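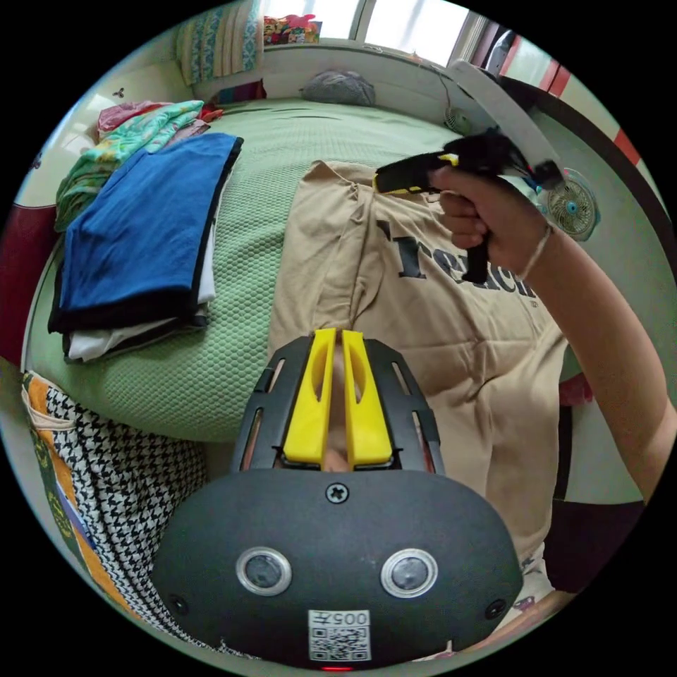

Llega el frío y en Painemal se vacían los cajones

3 de mayo de 2024

Con las primeras mañanas de chaleco, en la residencia Painemal empezó el cambio de temporada, ese trabajo largo y un poco ingrato que todos dejamos para el próximo fin de semana y que este año, por primera vez, se está haciendo pieza por pieza y en compañía. La iniciativa lleva por nombre Ropero al Día, la organiza la lavandería y taller de costura Ninalow, de la esquina de abajo, y se inscribieron 87 residentes. Son bastantes más de los que esperaban en el taller, donde habían impreso hojas para la mitad y tuvieron que partir corriendo a la fotocopiadora.

La idea es sencilla y quizás por eso ha gustado tanto. Cada residente saca la ropa a la cama, la revisa con calma, la dobla y decide qué se queda a mano, qué se guarda hasta la primavera y qué puede seguir camino en otra casa. Las prendas que se entregan van a la sala Iltberg, en el primer piso, y de ahí pasan a Ninalow, que las lava, cose lo que haga falta y las deja en los percheros del ropero solidario del barrio. A los residentes no se les cobra nada, ni por el lavado ni por los arreglos de las prendas donadas.

Lautaro Farías, que lleva el taller de costura y que conoce los cierres malos de medio barrio, preparó la hoja de instrucciones que se repartió en abril. Es una página por lado y lado, escrita como habla él, con recomendaciones que van desde dar vuelta los bolsillos hasta no guardar nunca un suéter colgado. "La cama es la mejor mesa que hay en una pieza chica", nos comentó mientras buscaba un carrete de hilo que tenía en la otra mano. "Uno estira bien la cubierta, pone la ropa encima y ya no puede acostarse hasta terminar. Yo con eso me obligo."

El método de la hoja comienza con lo más fácil, las poleras. Hay que extenderlas completas, con el cuello hacia la cabecera, alisarlas con la mano desde el centro hacia los costados y solo entonces llevar las mangas hacia adentro. Farías insiste mucho en el asunto del cuello - dice que una polera tomada del cuello con cuidado queda derecha casi sola, y que tirarla del ruedo es pelear con ella - y pide que las ya dobladas se vayan dejando a la orilla de la cama, en fila, para verlas de un vistazo y no terminar con dos torres que se caen una encima de la otra.
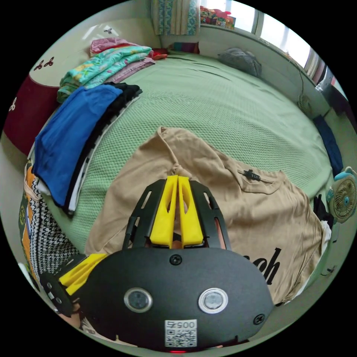

Una polera beige espera su turno sobre la cubierta verde, con la ropa ya doblada a un costado de la cama.

Sobre los colores hay dos escuelas, y en los pasillos de Painemal la discusión ha sido animada. Unos prefieren apilar por tipo de prenda, poleras con poleras y pantalones con pantalones, y otros ordenan por tono, todo lo negro junto y lo azul aparte. En Ninalow no toman partido, aunque Farías reconoce que a él lo negro junto le complica la vida, porque a las siete de la mañana y con poca luz no distingue un buzo de una chaqueta hasta que se lo pone. La hoja lo deja a gusto de cada cual y solo pide que el doblez quede mirando hacia afuera, de manera que se pueda sacar una prenda sin desarmar las demás.

La segunda parte está dedicada a todo lo que no es ropa y que, sin embargo, termina siempre encima de la cama en cuanto uno se pone a ordenar. Bolsos, cables, cosas que no tienen cajón propio y por supuesto los ventiladores, que en las piezas del lado poniente trabajan todo el verano y llegan a mayo con una buena capa de pelusa. A ellos se les dedica un párrafo entero: desenchufarlos, pasarles una brocha seca por la rejilla, enrollar el cable sin apretarlo y cubrirlos con una funda o una polera vieja antes de subirlos al altillo. Quien no tenga funda puede pedir una en el taller, que las hace con retazos y las regala mientras haya tela.

Aquí conviene una aclaración que nos pidieron hacer desde el taller, y la hacemos con gusto: los ventiladores no se entregan en la sala Iltberg. Se recibe ropa, ropa de cama, toallas y bolsos en buen estado. Los zapatos también, siempre que vengan atados de a pares. Lo eléctrico queda afuera por este año, aunque se está conversando con la ferretería Flarnico la posibilidad de hacer una jornada aparte para revisar enchufes y aparatos pequeños, quizás antes de que lleguen las estufas.
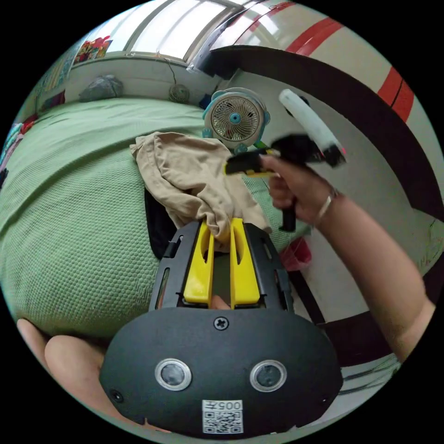
Un ventilador redondo sobre la cama, detrás de una tela beige, con la ventana al fondo.

Flarnico, por lo pronto, ya puso lo suyo con una donación de 100 cajas de cartón desarmadas, de las medianas, que están apiladas a la entrada de la sala y se pueden retirar sin pedir permiso. Son cajas resistentes, con tapa, y caben debajo de casi todas las camas de la residencia (no de las del tercer piso, que son más bajas; para esas se recomiendan bolsas planas). Se ruega escribir el contenido en un costado y no en la tapa, que después queda hacia arriba y no la lee ni el dueño.

La recepción de prendas sigue abierta por alrededor de 10 días más, de cuatro de la tarde a ocho de la noche. Quienes prefieran hacer el trabajo acompañados pueden anotarse para que alguien del taller pase por la pieza, mire lo que hay sobre la cama y ayude con lo difícil, que suelen ser las sábanas elasticadas, los chaquetones y esa polera regalona que no se usa hace años y que cuesta tanto soltar. Las visitas toman una media tarde y, según nos cuentan, casi siempre terminan con té. Quedan 13 cupos, que se asignan por orden de llegada en el mesón de Ninalow.

A los que ya entregaron su ropa se les agradece mucho, y de paso se les pide que revisen si les falta algo: en los bolsillos de los primeros bolsos aparecieron un pendrive, dos llaves de candado, una tarjeta de biblioteca y una carta doblada en cuatro que por supuesto no se leyó. Todo está guardado en un sobre en el mesón, con el nombre del bolso del que salió cuando se pudo averiguar.

También se reciben arreglos particulares durante estas semanas. Los botones se pegan en el momento, los ruedos tardan un par de días y los cierres dependen de si hay repuesto del mismo largo, de modo que vale la pena pasar a preguntar antes de dejar la prenda. Farías pide una sola cosa, y la pide con cariño pero también con cierto cansancio acumulado: que los pantalones vengan lavados.

Las prendas recibidas comenzarán a colgarse en el ropero solidario a medida que salgan del taller, primero las de abrigo y las de niño. El ropero atiende en el mismo local de Ninalow, por la puerta lateral, en horario de tienda.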